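Stiminby Lock Care Kit

For padlocks, gate locks, shed locks, bike locks and the stubborn old thing on your mailbox

If you own one padlock, you probably own six. There's the one on the shed, the one on the side gate, the two on the storage unit, and a couple in a drawer that might still open if you could find the right key. The Stiminby kit is for all of them. It's a small tin of simple tools and two bottles, and it has everything you need to clean a lock, get it moving again and keep it that way for years.

We love this kit. It started on a workbench in the back of our shop, where Shahab Nikzad had been mixing his own dry lube and cutting his own brushes down to size because the ones you can buy are all too fat for a keyway. People kept asking to borrow his stuff – and then kept not bringing it back! So we made a proper set.

What's in the tin

Keyway brush, nylon, with a bent neck
Shackle brush, brass bristle, for rust and crusty buildup
Pin flush, one bottle, with a needle tip
Stiminby Dry, one bottle, our PTFE lubricant
10 lint-free swabs
Two-sided polishing cloth
Key gauge card, so you can check a worn key against a fresh copy
Printed guide, folded, big type

The tin itself has a hinged lid and a rubber seal. It fits in a glove box or a kitchen drawer.

Why a dry lubricant

Oil feels great on the first day. The key slides in, the shackle pops, you feel like a genius. Then the oil starts picking up dust, pocket lint and pollen, and by August you've got a gray paste in there that's worse than what you started with. Stiminby Dry goes on wet, the carrier evaporates, and what stays behind is a thin slippery film that doesn't grab dirt. Give it 30 minutes before you put the lock back to work.

Graphite fans, we hear you. Graphite is fine in a clean lock that has never seen anything else. Mix it with leftover oil, though, and you get sludge, so flush first if you don't know the history of the lock.

How to use it

Brush out the keyway with the lock held face down, so the grit falls out and doesn't get pushed in deeper. Put the needle tip of the pin flush at the keyway and give it a short squeeze. Work the key in and out a few times, wiping it on the cloth each time, until it comes out clean. Let the lock drain on a rag. Then do the shackle: open it, brush both legs where they go into the body, and put one drop of Stiminby Dry into each hole. One more drop in the keyway, turn the key back and forth, and leave it alone for a while.

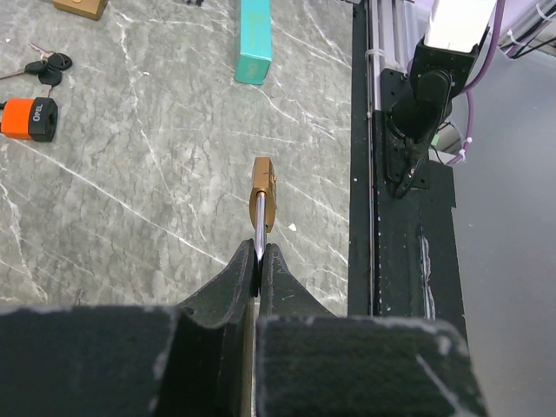 Brass body, silver shackle: a small padlock like this needs only a drop or two.

Which locks it suits

Pin tumbler padlocks are what the kit was built around, brass or steel, any size. It's just as happy with deadbolts, cam locks on toolboxes and cash drawers, window locks, trunk locks and most bike locks. Disc detainer locks can be flushed and lubed the same way, but go slow and turn the key all the way through its travel so the discs get coated.

Combination padlocks are a bit different. Skip the flush, put a single drop where each shackle leg goes in, and spin the dial or wheels a few turns. Please don't use the kit on electronic locks. The flush is not kind to circuit boards or rubber keypads.

A word about brass

Brass gets a brown skin with age and plenty of people like it that way (we do too). It does no harm. If you want the shine back, use the yellow side of the cloth and rub along the grain of the metal, then finish with the white side. Don't use the shackle brush on a brass body, as it will leave fine scratches. And go easy on lacquered locks – once you rub through the lacquer in one spot, you'll be doing the whole thing.

How long it lasts

One bottle of Stiminby Dry holds enough for 600 drops. A house with a normal number of locks will take a very long time to get through that. Outdoor locks like a treatment every spring and fall, and locks near salt water want it more often. Indoor locks can go a year or longer. Keep the caps tight and store the bottles upright.

Refills and extras

Refill pair: one pin flush, one Stiminby Dry
Swabs, pack of 10
Altetti weather cover, slips over a padlock and hangs down past the keyway, small or large
Kohlhase key tags, blank, write-on, set of 2

The Altetti covers are a great match for the kit if your lock faces the rain. They're a soft flap and a snug sleeve, and they keep most of the water out of the keyhole.

Shipping and returns

Kits ship from our Wosenholm shop. The liquids travel by ground only, so we can't do overnight on the full kit, but brushes, cloths and covers can go any way you like. If a brush sheds or a bottle arrives leaky, send us a note with your order number and we'll replace it.

Got a lock that won't budge after two rounds of flushing? Write to Shahab through the contact page and tell him what it is and where it's been living. He loves those.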